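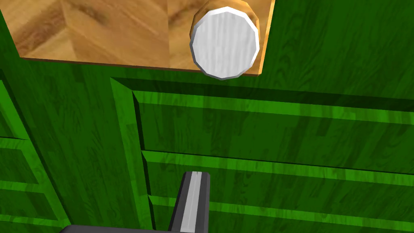
Student Project Report
Task-level retry logic for a simulated household robot
Author: Chukwuemeka Aliyu
Submitted: 14 July 2021

1. Purpose of the project

The goal of my project was to write a small software layer that decides what a robot should do when one step of a task fails. The motion planner in our lab is called Drerkel. It can find a path for the arm, but when it does not find one it returns only an error code, and the whole task stops. My layer, which I named Igwe, reads this code and chooses between three reactions: plan again with a new seed, move the base a little, or give up and report.

All work was done in simulation. I used the Cirkumberg simulator with the kitchen and door rooms from the Otwood scene set. I did not change the rooms, except for the textures of walls and furniture, which are selected again at the start of every episode.

2. How the layer works

Igwe is a state machine written in Python. Every skill (reach, grasp, pull, release) is one state and has its own time limit. After a failure the layer writes one line to the log with the skill name, the error code and the pose of the base. I first tried to keep these lines in memory only, but then a crash of the simulator deleted everything, so now the file is written after each step.

A skill can be tried at most 5 times. This limit is kept in the configuration file and I did not tune it carefully.

The most difficult part was the base motion. When the robot stands too close to a door, the planner often reports a collision between the forearm and its own body. In this case a new seed does not help, and moving the base backward is better. I added a rule that looks at the pair of bodies in collision — if both belong to the robot, Igwe skips the new seed and moves the base directly.
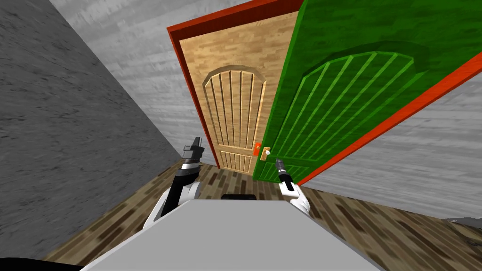 Figure 2. Door room in simulation, with both grippers raised in front of the doorway.

3. Tests

I ran 300 episodes in total, with the retry layer switched on. Of these, 153 finished without any retry. Another 78 finished after one or more retries, and the rest failed. Most of the failed episodes ended at the pull skill. The gripper closed beside the handle, but the state machine accepted the grasp as good.

4. Open problems

The grasp check uses only the finger distance, and this is too weak for thin handles. I would like to add the contact force in September. Also, the log viewer is slow with long files and does not yet show the two arms separately.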